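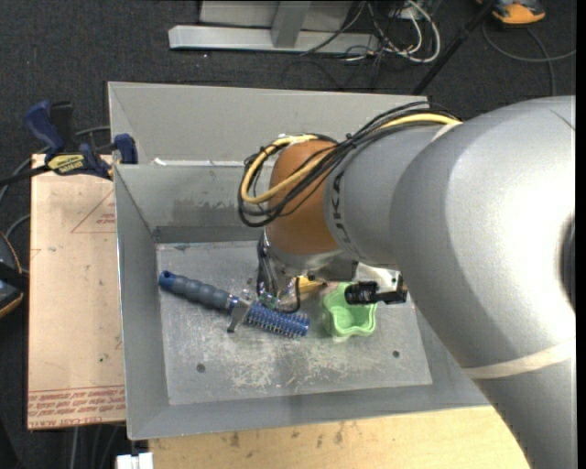

A sheet-metal bin with sloping sides. The floor of the bin is scratched and scuffed from use.

Why Are Big Bins Shaped Like That?

A bin is a container that is open at the top. You may have one for toys. Factories and warehouses have bins too, and many of those are made of metal. The shape of a metal bin is chosen by a person called a designer, who has to think about how things go in and how they come out.

Sloping sides

Look at the sides of a shoebox. They go straight up and down. Now think of a funnel, with sides that lean. When the side of a bin leans inward toward the floor, an object dropped near the edge slides down toward the middle. This happens because of gravity, the pull that brings everything toward the ground.

A force called friction works against the slide. Friction is the grip between two surfaces that touch. Smooth metal has low friction with many objects, so a gentle slope is enough. Rubber has high friction, and a rubber ball of the wrong shape — a cube, for example, is hardly a ball — may stay where it lands.

Sheet metal

Sheet metal is metal that has been rolled flat and thin. It can be cut and bent a little like cardboard, but with strong machines. The line where two pieces meet is called a seam. At the Prerkholm works, the Drakham bin is bent from flat sheets and its seams are welded, so the metal on both sides melts and joins. One Drakham bin weighs 46 kilograms when it has nothing in it.

Scratches and scuffs

A scratch is a thin groove made when something hard is dragged over a surface. A scuff is wider and not as deep. A bin floor collects more of these marks than the walls do when objects land on it and are pushed across it. Scratches can look white because a rough surface scatters light in many directions. A smooth surface sends most of the light one way, and this makes a bright streak or shine.

Try it yourself

You will need a metal baking tray, a ruler, an eraser, a coin and a wooden block.

1. Lay the tray flat and put the coin at one end.
2. Lift that end slowly until the coin slides.
3. Measure how high the end of the tray is, and write it down.
4. Do the same with the eraser and the block.

Repeat each test 6 times. The results will differ a little, and this is normal in measuring.

Words to know

Friction: the grip between two touching surfaces.
Seam: a line where two pieces are joined.
Weld: to join metal by melting it.

Page updated July 3, 2020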